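LASELL COMMUNITY WORKSHOP
Furnishings and Benches Group

Minutes of the meeting held Nov 16, 2025, in the main workroom

Present: Crisanto Magbanua (chair), Přemysl Hrubý (minutes), Ida Delorme, R. Madow, T. Arnovo
Apologies: none received

1. Minutes of the October meeting
The minutes of the October meeting were approved with one correction. Under item 4, "pine offcuts" should read "pale offcuts," as the species had not been confirmed at the time. The chair signed the corrected copy.

2. Matters arising
2.1 The lock on the timber rack has been replaced. Keys are held at the front desk and must be signed for.
2.2 Mr. Arnovo reported that the supplier had not yet answered the letter regarding the short delivery. He will write again and copy the chair.

3. Shelf boards for the reading corner
3.1 Mr. Hrubý presented the first board for the reading corner shelves and invited comments on the wood and on the proposed finish. Members agreed that the light color suits the corner and that the straight grain should run along the length of each shelf.
3.2 Ms. Delorme drew attention to a gray pencil mark on the face of the board, running across the grain. It was not clear to members whether it was a layout mark or a stray one. Mr. Hrubý will check it against the cutting drawing. If it is not needed it is to be removed with a soft eraser, followed by light hand sanding along the grain, before any finish is applied.
3.3 The group discussed clear oil and water-based varnish. Mr. Madow favored oil for ease of repair. Ms. Delorme preferred varnish, given the number of drinks that are set down in the reading corner. It was agreed to test both on offcuts and to compare them at the next meeting.
3.4 It was RESOLVED that five shelves be made to the existing drawing, with no change to depth. Moved by Ms. Delorme, seconded by Mr. Madow. Carried.

4. White table
4.1 The chair asked whether the white table with the metal legs should remain in the workroom or move to the hallway. Mr. Arnovo noted that wires run beneath it and would need to be rerouted before any move.
4.2 Members agreed that the table should stay in the workroom for the present. Mr. Arnovo will tie up the wires beneath the top so that they are clear of people's feet.
4.3 Mr. Madow asked that glue and stain be kept off the white top. A sheet of hardboard will be cut to cover it during finishing work.

5. Budget
5.1 The balance of the furnishings account stands at $1,987.
5.2 A request for $184 to cover sandpaper, brushes, test quantities of oil and varnish, and shelf brackets was considered. Mr. Madow asked whether brackets left over from the hallway project could be used. Mr. Hrubý replied that they are too short for the new shelves. The request was approved without amendment.
5.3 Receipts are to be handed to the chair within two weeks of purchase.

6. Other business
6.1 Ms. Delorme asked that boards awaiting finish be stored flat, with spacers between them, and labeled on the end and not on the face. Agreed. A notice will be placed at the rack.
6.2 The sign-up sheet for the open bench evening has been posted.

7. Actions
Mr. Hrubý: check the pencil mark against the drawing; prepare finish samples; buy supplies.
Mr. Arnovo: second letter to the supplier; wires under the white table.
Mr. Madow: hardboard cover for the table.
Ms. Delorme: storage notice for the rack.

The date of the next meeting will be circulated by the chair. There being no further business, the meeting was adjourned.

Minutes recorded by Přemysl Hrubý
Approved for circulation: Crisanto Magbanua, chair

Attachment to item 3
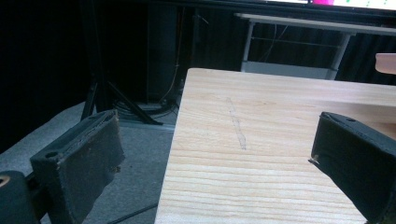
Item 3.2: Board with pencil mark; white table (item 4) behind.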